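**Parneo grasp planner thinks the tablecloth is a pile of boxes**

**slowjoint**

Running the Parneo planner in Muna on cluttered tabletops. 2,873 rendered setups so far, and the segmenter has a favorite hobby: finding objects in the mat. The mat is an aerial print of a city, so as far as the network is concerned every rooftop is a small graspable box. The one real package lying on it gets merged with the neighborhood. Meanwhile the paper towels, a thing the size of the gripper's problems, get a confidence score I'd be embarrassed to read out.

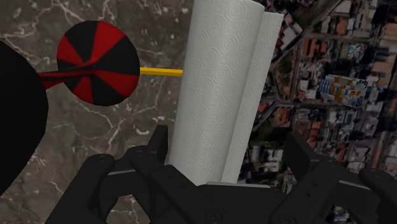 **pid_and_prejudice** wrote:

Turn off the RGB branch and segment on depth. Rooftops on a print have no height. You'll lose some thin stuff, but you're losing it now, with extra steps.

**slowjoint**

Tried it. Thin stuff includes a knife, and losing track of the knife is bad manners even in simulation.

**quatern_ian**

Disagree with depth only. We did that on the Bassi stack in January and spent nine days tuning a plane-fit threshold - then somebody swapped the table and we spent nine more. Keep both branches and randomize the mat in training. If it's seen 26 ugly mats it stops believing in them.

**pid_and_prejudice**

So the fix for a threshold is a render farm. Got it.

**quatern_ian**

The fix for a threshold is usually a render farm, yes.

**slowjoint**

For scale, the whole table. The planner's current top-ranked grasp is on the bow of the red and black ornament. A bow is cloth in real life and a rigid mesh in Muna, so the score is excellent and means nothing. 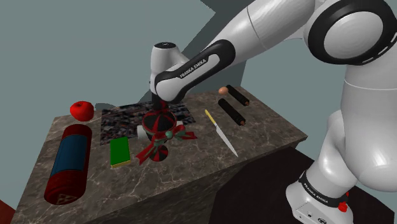 *Post last edited: 2026-03-19*

Edit: depth for proposals, RGB only to veto or merge them, plus a separate low-height pass for the knife. Phantom boxes went from constant to three in the last batch. The bow is still ranked first. I've opened a ticket with Jelen, who maintain the scorer, and they've asked me to confirm that bows exist.

**pid_and_prejudice**

Low-height pass. So, a threshold.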